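Triniten Road, a thread, for those who keep asking me what's going on up there (I live 161 metres from the intersection, so I hear everything)

1/ Okay so there was another crash at Triniten Road and Jusen Street this morning. Ute versus small hatchback, right on the crest. Both drivers walked away, which is a huge relief. Tow truck was there by the time I'd found my shoes.

2/ For anyone new to Grondwood: Jusen Street meets Triniten on a slight bend, just past the top of the hill. If you're turning right out of Jusen you get maybe two seconds of warning before someone pops over. Locals creep out with the window down and listen. Visitors don't know to do that!

3/ The hatchback driver was turning right. I won't go into who did what because the police were still talking to them both when I left, and people in the comments of the community page have already decided (of course they have).

4/ Traffic was banked back past the servo. One lane opened after a bit, then the other. If you were on the school bus that sat there forever, sorry, the kids looked like they were having a great time.

5/ Things I've learnt from the council since I started pestering them in June: Jusen is a council street, Triniten is a state road, and the corner where they meet belongs to whoever you're not currently on the phone to.

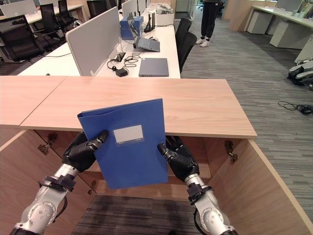
6/ WHAT WE'VE ASKED FOR
Drop the limit from 80 to 60 over the crest. Trim the wattles on the north side. A proper warning sign before the hill, not the little faded one that's half behind a power pole. A roundabout would be lovely but I'm told the land falls away too much for one, and having seen the culvert I believe it.

7/ Mi-kyung Seok from Jusen Street has been doing this a lot longer than me. She's logged 9 crashes there that she knows of, and that's only the ones with a tow. She reckons the near misses are daily. I drive it twice a day and I'd back her on that.

8/ The wattles did get a trim in winter! Credit where it's due, a crew came and spent a whole morning on it. You could see right down to the creek for a while. They've grown back though, and the bit that blocks the view is the bit nearest the fence, so it'd want doing again before Christmas.

9/ Someone asked about the speed counter, the rubber strips across the road. They were down for roughly 7 days, then they got rolled up and taken away, and we haven't seen the numbers. I've put in a request for them. Will post them the minute I get them, even if they say everybody's driving like a saint.

10/ A few of you have said just use Ok Lane instead. Please be careful with that one too. It's narrow, the edges are crumbling and there's a family with little ones on scooters down the bottom end. Also it floods.

11/ If you saw the crash this morning or have dashcam from either direction, please ring the Grondwood police station directly. Don't post it in the group, and don't send it to me, I'm just a woman with a dog and a phone.

12/ And if you've had a near miss up there, write it down while you remember it. Time, direction, weather, what you were driving. Mi-kyung is happy to add it to the list, drop her a message through the community page.

13/ Edit: road's fully open both ways now, still a bit of glass on the Jusen side so go easy if you're on a bike.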